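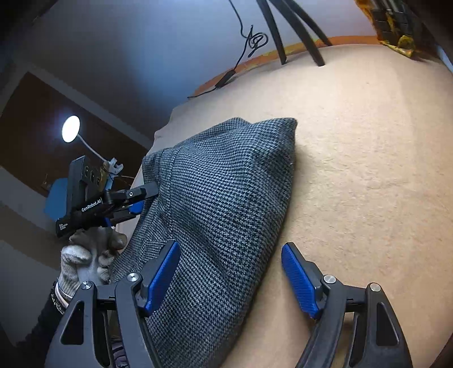 Minutes taken by Naledi Kekana

Sunby Sewing and Mending Group, July meeting
Opened 6 pm, Jozef Coppens in the chair. Last month's minutes accepted.

1. Houndstooth piece
The grey and black check was laid out on the tan table and looked over. Jozef thinks the stitched band down one side is a waistband. Naledi thinks it could be a hem. Agreed the puckers below the band should be eased out before anyone cuts. It also needs a press - there is a long crease across the middle. Naledi to unpick a short length of the seam and report back.

2. Mending day
Trolholm Hall is free from 10 am. Hire is $40, paid on the day. Each mending spot to run 45 minutes, with zips and linings by booking only. Jozef to ask Mertens if we can borrow their second ironing board again.

3. Supplies
The 1,000 m cones of black thread are nearly gone. Naledi to reorder from Povden, plus one in pale grey to suit the check. Chalk held over.

4. Other business
Please label your own scissors. Two pairs went home with the wrong people.

Closed 7.20 pm. Next meeting same time, same room.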